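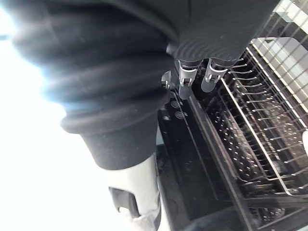 The open day at Grekex was on a Sunday, which tells you something about how I spend my Sundays. Admission was free, the parking was $5, and the coffee came in a paper cup small enough to have been a measuring spoon.

I went for the dish racks. We have been arguing about dishes at our house since December, mostly over whether bowls go facing in or facing out, and I wanted an expert to take my side. The expert was Ilídio Bettencourt, who led the two o'clock tour and has bent wire for a living long enough to have opinions about tines. He thinks most people's racks are too crowded. He also thinks most people's plates are too big, and he looked at us as if we had brought them along.

The wire arrives in coils, gets straightened, cut and welded, and then somebody runs a gloved hand down every row to feel for a tine out of line. I could have watched that part for an hour. The man next to me did, and missed the video, so he won twice.

At the end there was a table where you could load a rack yourself with 50 pieces of mismatched crockery. I got most of it in and was quite pleased until Ilídio took out a soup bowl, turned it around and put it back without a word. Facing in. My wife has asked me to mention that here.

The shop had racks by the door and a bin of spare wheels, sold in bags of 200 - for whom, I can't imagine. I bought a single cutlery basket. It doesn't fit our machine, but the lady at the register was very nice about it.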